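Two sources give very different totals for armed robberies and kidnappings in the same province. Which can I cite?

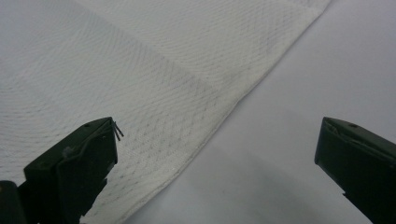

White cloth with a hemmed edge

Asked by Salamatu Tsikata
Tags: incident data, kidnapping, armed groups, sources, deduplication
Posted 10/08/2023

I am writing a background paper on armed gangs operating along the river road between Stomen and Kollden. The paper needs one table of incidents for a single calendar year, with kidnapping for ransom separated from robbery.

I have two sources. The first is the export from the Grukell incident register, which gives 1,654 rows for the province in that year. The second is the Cardoso annual summary, which gives 723 "security incidents involving non-state armed actors" for what looks like the same area and the same twelve months. Neither source mentions the other. Both say they use local press, police statements and reports from community contacts.

What I have checked so far:

The date range is the same in both, January to December, by date of incident.
The province boundary looks the same on the maps, although the Cardoso map is small and the river islands are hard to make out.
Both include kidnapping, armed robbery and clashes with the army.
The Grukell export has a column called "event_ref" that is blank in many rows. I don't know what it is for.

My first thought was that Cardoso only counts incidents with a death or an injury, but the summary lists several kidnappings where the captives were released unharmed, so that does not hold.

Can the two be reconciled, and if they can't, which would a reviewer accept? I would prefer not to average them.

Answer 1 (accepted)
Colette Charpentier

Do not average them. They are counting different units.

A row in the Grukell export is a report. A unit in the Cardoso summary is an incident. One kidnapping that is reported by the police, then by a newspaper, then again when the captives are released, produces three rows in the first and one unit in the second. The blank and filled values in "event_ref" are the key to this. The first report of an incident leaves the field blank. Each later report carries the record number of the first. The rule is in the notes to the register, under "linked records", and it is easy to miss, as the notes are a separate download.

To get from reports to incidents:

1. Load the export with every column set to text. If "event_ref" is read as a number, leading zeros are dropped and the links break.

2. Separate the rows where "event_ref" is blank. These are your candidate incidents.

3. Take the remaining rows and confirm that each value in "event_ref" matches a record number in the blank set. Any that do not match refer to an incident outside your filter, usually one from the previous year. A hostage taken in December and released in March will appear this way. Set these aside and list them in a note.

4. Check the blank set for duplicates that the coders failed to link. Sort by district and date and read every pair that falls within three days of each other. There is no shortcut for this step. Spellings of village names vary between coders, so matching on text alone will miss some.

5. Apply the actor filter. Cardoso restricts its count to non-state armed actors. Grukell includes robberies by unknown persons, and incidents where the only armed party was the army or the police. The column is "actor_primary". Codes beginning with N are the ones you want. Code U is unknown and should be reported on its own line.

After this you should have a figure that can be compared with 723. It will not match exactly and you should not adjust it until it does. The coding of "unknown" alone is enough to leave a gap.

On the islands: Grukell assigns incidents on the water to the nearest district on the bank. Cardoso leaves them out of the provincial table and places them in a maritime and inland waterways annex. If your paper is about the river road, this affects you directly, because many abductions start at a landing stage. Add the relevant annex rows back in by hand.

For the table itself I would give your own derived count, state the source and the date of the export, and put the Cardoso figure in a footnote with its unit. A reviewer who knows the field will ask about the unit first. Also state whether you count kidnapping by incident or by victim. A single attack on a boat can involve many captives, and readers often take one for the other.

Be careful with the gang labels. Both sources take the name of a group from the first report, which is often a police statement made within hours of an attack, and neither goes back to change it when a different group is charged. I would leave group names out of the table.

Comment by Salamatu Tsikata
Thank you. The text import was part of the problem, I had lost the leading zeros. The linked rows now match apart from a small set that begin in the previous year. Is it acceptable to keep those in if the captives were still being held in January?

Comment by Colette Charpentier
Only if the table is titled "incidents active during the year". By date of incident they belong to the year before. Choose one rule and apply it to the end of your year as well.

Answer 2

Agree with most of the above. One addition. The free version of the export is limited per download, it was 300 rows when I used it and may be 500 now, so if you pulled it in pieces check that the pieces do not overlap at the joins. I had the same rows twice at each month boundary because the "from" and "to" dates are both inclusive. Remove duplicates on record number before doing anything else.

Comment by Salamatu Tsikata
I had the full export from the university account, so this did not apply, but it is useful to know.

Answer 3

I would just use the Cardoso number. It is published, it has a page number and you can cite it. Nobody checks the raw rows.

Comment by Colette Charpentier
The question asks for kidnapping separated from robbery. The published provincial total is not broken down by type, so it can't fill the table.

Comment on Answer 3
There is a breakdown in the back of the printed edition but I think only for the whole country.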